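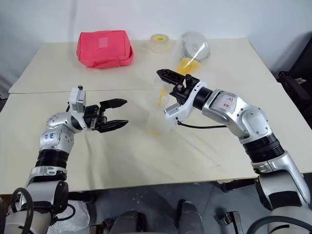
Looking after the two-arm cell at Tallura

Last updated: Sun 12 April

The two-arm cell on the Tallura bench has had its spill routine rewritten. The old sheet dated from before the wrist brackets were changed, and people had stopped following it. Margus Bite wrote the new one in March with Laimutė Jankauskaitė, who looks after the grippers. A printed copy hangs on the side of the Kalniņš cabinet.

The main change is the order of work. Pause the arms from the Pruvon screen, then press the stop and wait for the brakes to click before reaching over the table. Please don't reach between the arms on a pause alone. The arms will sag a little when the brakes take over, so leave clearance under the fingers. If a gripper is sitting close over a cup, as the right one is in the photo, take the cup out sideways along the table and don't lift it.

Clear plastic goes in the grey tub for washing, including cups with only a streak of yellow left inside. Dried residue changes how the fingers slide on the wall of the cup, and we lost most of a morning in March to that before anyone thought to wash them. Domed bowls go in the same tub. Tape and pouches stay out of it. Wipe them down if they've been splashed and put them back on the shelf.

Liquid on the table should be blotted from the outside in. Paper towel is fine. Check the seam where the front and rear tables meet, as liquid gets into it and comes out again underneath. If the front cover is damp, change it. Pull the new one as flat as you can before clipping it, starting from the seam and working toward the base of the arms. Small wrinkles are all right. A fold high enough to catch a fingertip is not.

Fingers next. Open both grippers fully and wipe the inside faces with a lint-free cloth and the mild cleaner, never the solvent. Look for anything caught at the root of the fingers. Laimutė asks that you run each gripper open and shut 13 times afterward with nothing in it and listen for a scrape. If you hear one, tag the arm and leave it for her. Finger screws are hers to tighten.

While you're at the wrist, follow the thin black cable along the forearm. It should hang in an easy loop with no kink and should not touch the table at any pose in the warm-up. Several people have been taping it up short. Please stop, as it pulls at the connector when the wrist turns.

The marker writing on the arm housings, blue on the left and red on the right, is to be left alone. Cleaner takes it off. Wipe around it with a barely damp cloth.

Bags and packaging come off the floor before restart, and chairs go back past the line.

Skomel has sent 375 replacement finger pads, which should see us through the year. They are in the second drawer. Change pads in pairs and write the change in the book. The next full check of both arms will be done by Margus, and the cell will be down for two days while he does it. Bookings for those days have been moved, so look at the calendar before setting up.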